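Grideo's cloth-picking numbers: read the small print

Grideo has a new write-up on getting a gripper to pull one cloth out of a pile, and the headline figure is a 71 percent success rate. Fine. I went looking for what counts as a success.

The model was trained on 1,714 recorded grasps and tested on 1,485 more. A grasp scores if the fingers close on the right cloth. Lifting it clear of its neighbor is not scored at all -- you have to dig into the appendix to learn that. Anyone who has emptied a dryer knows which half is hard.

Lâm Phùng, who ran the tests, told me the busy backgrounds were chosen to trip up the vision side, and that a second round will score the lift too. Good. I'd also like to see the same method tried on the older Plendent gripper, which has wider fingers and no wrist camera.
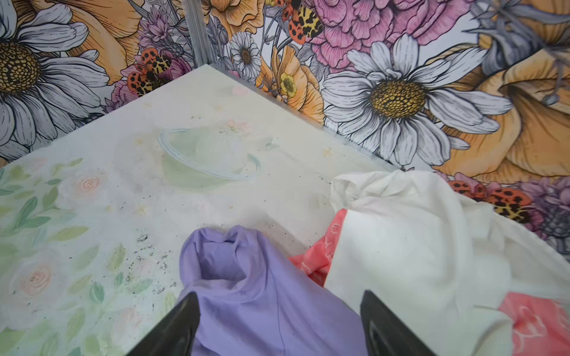
Wrist camera view: gripper fingers at the purple cloth, with the white one bunched up next to it.

Until the lift numbers are out, I'm filing this under promising. The paper calls the problem "largely addressed," and I don't see how the data gets them there.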